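Protokoll Projektrunde Bedamia, Oktober, 14:00 Uhr

Anwesend: Glenys Skyrme (Leitung), Jovita Chávez, Aurelio Xolalpa, Yesenia Espinoza (Protokoll)

**1. Stand der Aufnahmen**

Aufgabe ist weiterhin der Einbau von Arbeitsspeicher. Bisher liegen 706 Durchläufe vor, 195 davon sind noch nicht gesichtet.
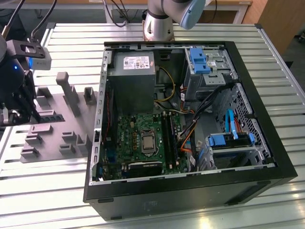 Chávez übernimmt die Sichtung. Abgebrochene Durchläufe bleiben im Bestand und werden markiert.

**2. Greifen aus der Halterung**

Xolalpa möchte die Startlage der Module stärker variieren.
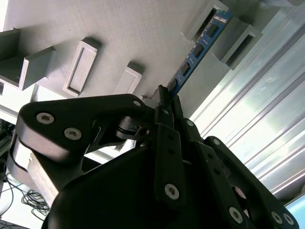 Skyrme wandte ein, zusätzliche Startlagen verlängerten die Aufnahme, und bat zunächst um 26 Probedurchläufe. Angenommen.

**3. Beschriftung**

Die Abschnitte heißen künftig Greifen, Anfahren, Einsetzen, Lösen.

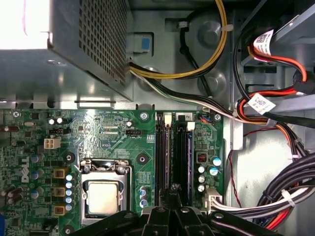
Beim Anfahren fehlt eine klare Grenze. Xolalpa schlägt die Handgelenkkamera als Maßstab vor: Der Abschnitt endet, wenn die Speicherbänke neben dem CPU-Sockel im Bild sind, auch wenn die Finger sie unten teilweise verdecken. Espinoza ergänzt die Anleitung.

**4. Übergabe an Rernley**

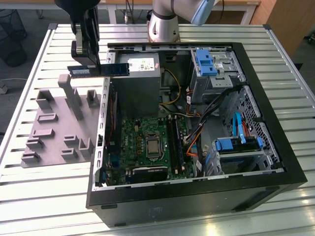
Übergeben werden nur gesichtete Durchläufe, jeweils mit allen Kameras. Offen: Dateinamen, Speicherort.

Ende 14:50 Uhr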